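Stultidton Evening Kitchen
Handout 4: Yeast Dough Without Tears

Read this before you come. Last term most of the class read it afterward, and the rolls showed it.

Temperature. The water should be at 100F when the yeast goes in. Your finger is a poor thermometer and so is your neighbor's. The Olszewski ovens at the back run hot, so set them one notch under what the recipe says and stay close.

Flour. Weigh it. A cup of flour is a matter of opinion, and I have seen 29 of them in one room. We use the Avusstead bread flour from the shelf by the door; the bag marked "cake" is for Handout 7 and will wait for you.

Kneading. Ten minutes by the clock. Three minutes and a chat is still three minutes. The dough is ready when it stretches thin enough to let light through before tearing.
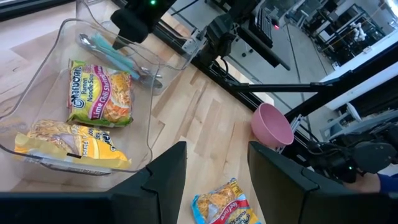 Dry goods: instant ramen in a clear bin, Lime Chili Shrimp on the upper packet.

First rise. Cover the bowl and leave it alone until doubled. At Wimilero, where I used to teach, the kitchen was so cold in June that this took all evening. Ours is kinder. Mark the starting level with tape, as everyone's memory of "doubled" gets generous near 8:30.

Shaping. Divide into 26 pieces. They will not match. Put the small ones in the middle of the pan and the large ones at the edge.

Second rise, 41 minutes if you are in a hurry and an hour if you want good rolls.

Bring next time: an apron, a scraper, a lidded box for leftovers. Salt is supplied. Please remember to add it.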